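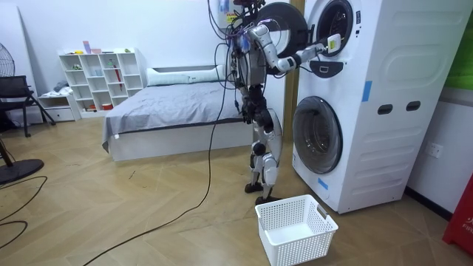

Dutgate Tenants' Association, notes from the November meeting

I took the minutes again, so blame me for the spelling. We started at 7:10 because the side door was locked and Birgit Hellwig had to go back for the key (thank you Birgit!).

First up was the courtyard. The Demissie quote for new benches came in at $1000, delivery included, and most people liked the ones with backs. I like them too, but they're heavy, and I did ask how we'd move them for the summer party.

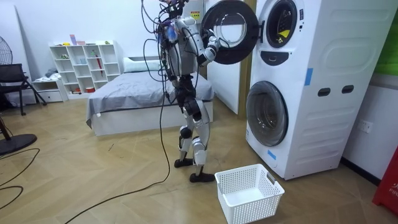 Teófilo Alvarado felt we should fix the old benches first and put the money into lighting by the bike racks. Quite a bit of nodding at that! We went back and forth for a while and agreed to ask Demissie for a smaller quote, three benches only, and look at it next time.

Then the newsletter. Jadness can print up to 200 copies for us before the holidays, as long as they get the pages by the end of the month. I still need the recipe page and something, anything, for the back cover.

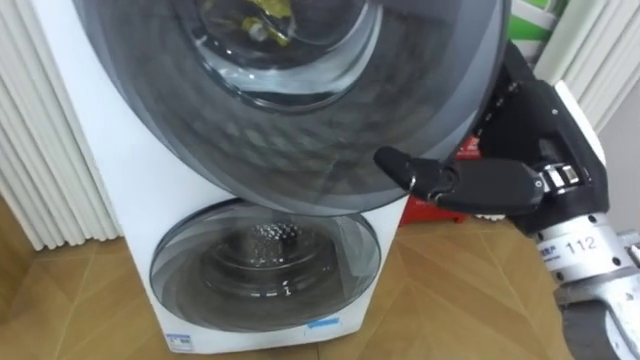 Can people still get it by email? Sure, just put your address on the sheet by the mailboxes and I'll add you.

Winter party next. We're keeping it in the lobby, potluck, same long tables as last year, and Birgit is doing her red cabbage again.

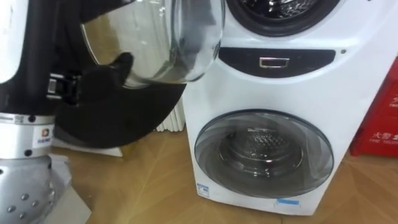 I offered to bring the speaker and the extension cord, and I'd love a hand with the chairs from 4:30 on. Music stops at ten. Kids' table goes by the window.

Left over for next time: the bench quote, lights by the bike racks, and who has the second key. Closed at 8:25.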